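About Gestlow Audio Library

Gestlow Audio Library lends recorded books, newspapers and magazines to people who find ordinary print hard or impossible to read. Most of our listeners have lost some or all of their sight. Others have a condition such as arthritis that makes it difficult to hold a book, or have had a stroke, or are dyslexic. You don't need a certificate or a doctor's letter to join. We ask you to sign a short form saying that you have trouble with print, and we take your word for it.

How we began

The library was started by Gil-soo Shim, a retired English teacher whose sight began to fail in his fifties. He had worked through the large print shelves at his branch library and wanted more history and travel writing than he could find there. A former colleague, A-yeong Do, read him a chapter over the telephone most evenings, and after a while she began recording the chapters on cassette so that he could play them again. Other people asked to borrow the tapes. The first catalogue was a single typed sheet with 14 titles on it.

We moved from cassettes to CDs, and later from CDs to memory sticks and downloads. The cassettes have all been transferred, including the early ones with A-yeong's kettle in the background. We left the kettle in.

What we lend

There are 1792 titles in the catalogue. Crime and family sagas are borrowed most, followed by biography. We have a good shelf of local history which can't be had in audio form anywhere else as far as we know, and a smaller poetry section that we are trying to build up. Every book is read complete. We don't abridge, and we read out footnotes if the listener would lose something without them.

Books go out on memory sticks in a yellow plastic wallet with a reversible address label. When you have finished, turn the label over and put the wallet in any post box. There is no charge for postage. You can have 2 books at a time, and you may keep them as long as you like unless another listener is waiting.

If you use a computer or a phone, you can download the same recordings from our website, which is called Kendedia. It works with the usual screen readers, and all the main pages can be reached from the keyboard without a mouse. Listeners who want the catalogue in large print, in braille or on a stick should ring the office.

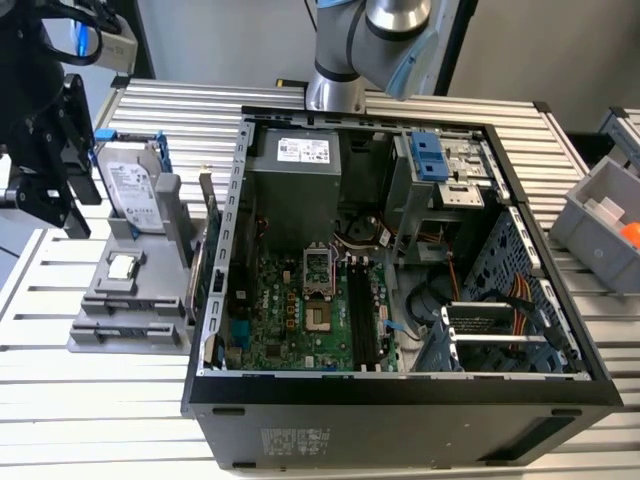 Desktop computer with the side panel off

Our readers

All our books are read by people, in our own recording room or at home. New readers do a short test that includes a page of dialogue, a page of plain description and a list of awkward place names. Nam-gil Kang listens to the tests and looks after the readers once they start. A clear, steady voice matters more to us than acting. Regional accents are welcome, and several listeners ask for them.

A novel of ordinary length takes one of our readers between six and ten weeks, working a couple of evenings a week. Each recording is then checked against the printed book by a second person before it goes into the catalogue. Mistakes still get through. If you hear one, please tell us the title and the chapter and we will have the passage read again.

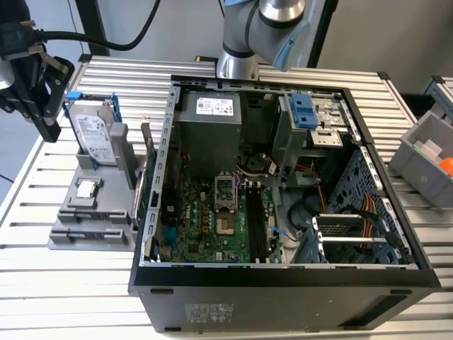

Requests for new titles can be made by phone, by letter or through Kendedia. We record 500 hours of new material in a normal year, so we can't say yes to everything, but a request from two or more listeners goes to the top of the list. If a good recording is already on sale elsewhere we will usually point you towards that and spend our time on something else.

People in the office

Joon-young Kwon, manager
Gyu-bin Cheon, catalogue and requests
Nam-gil Kang, readers and recording
A-yeong Do, listener support (mornings only)

Gil-soo Shim no longer works in the office but still chairs our listeners' panel, which meets by telephone. Any listener can join the panel.

Visiting us

We are on the ground floor of Juramar House, at the back of the car park. The entrance is step-free and guide dogs are welcome. Please ring before you come so that one of us can meet you at the door. The office is closed for the last two weeks of August, when books can still be returned but none are sent out.

Page last updated December 2, 2024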